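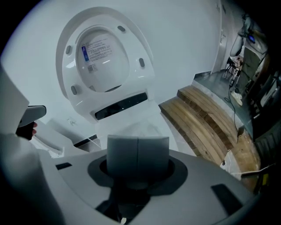

Demonstration room in Stumau: the toilet with lid and seat raised, seen over the hand-held gripper.

STUMAU, Fri 26 August – Drilonach opened its demonstration rooms to visitors from the care and cleaning trades. The guests could follow the work on Proncombe, a project in which robots learn household tasks from people.

The visit started in the bathroom area. Each guest received a short introduction of five minutes and then was allowed to take the hand-held gripper and try a task with it. Groups were kept small, so that all 60 guests had their turn before the afternoon.

"We wanted that our visitors hold the tool themselves and ask us difficult questions," the company said. Many of the questions were about hygiene and about narrow rooms.

Drilonach plans a second open day in March, together with its partner Tam. It will have 30 places. Registration is free of charge and can be made with the press office.

© Drilonach, Stumau | Press contact | Back to top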